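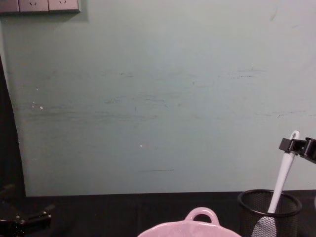
Lovo, the maker of interior paints for people who own chairs, today announced Skudar, a scrubbable matte wall paint that goes on sale in June. Matte paint has always looked wonderful in rooms where no one eats, sits down or moves furniture. Put a table against it and matters change. A pale green wall picks up a broad band of gray-green scuffs at middle height, then one dark streak low down, level with the table edge, and its owner starts wondering about wallpaper. Skudar is meant for that wall and for the many others like it.

The new paint comes in 24 colors, 8 of them green. Lovo is aware that this is a lot of green. Customers kept asking for it, and the company has given up arguing.
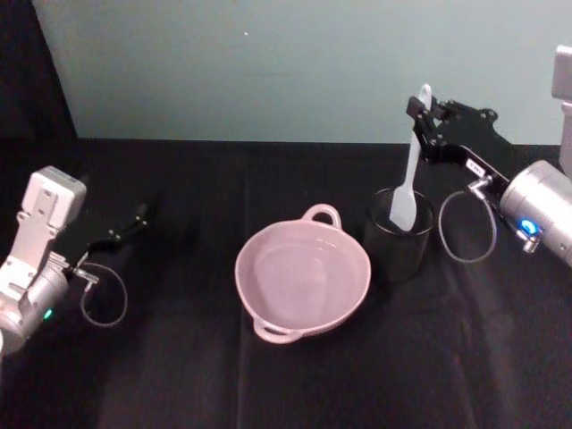

Skudar dries to a flat finish with no shine, and it can be wiped with a damp cloth and ordinary dish soap without leaving the glossy patch that usually marks the spot where somebody tried. Lovo's test lab in Lei rubbed painted panels with chair backs, bag buckles, bicycle handlebars and the corner of a much-disliked filing cabinet. The panels were then cleaned and rubbed again. The cabinet has since been retired with a modest ceremony.

"We looked at a lot of walls," the company said in a statement. "Most of them had been touched by people, which the old brochure did not allow for."

The paint covers in two coats over a sound, clean surface. It will not fill dents, hide cracks or settle disagreements over which green is the gray one. Heavy grease should be washed off first, and the company asks that customers read this part of the label before calling.

Skudar will be sold in one-gallon cans at $33 and in sample pots at $3. A matching touch-up pen, sold under the name Tuvus, will follow later in the year, once the cap stops leaking.

Color cards are available now from Lovo dealers and by mail. Stores that still have the previous card are asked to throw it out, as two of the whites on it were the same white.

Lovo makes interior paint, primer and a wood stain it no longer advertises. Its offices, also in Lei, were repainted for the launch and are already in need of a wipe.

Press contact: Lovo Press Office, Lei
Released January 16, 2024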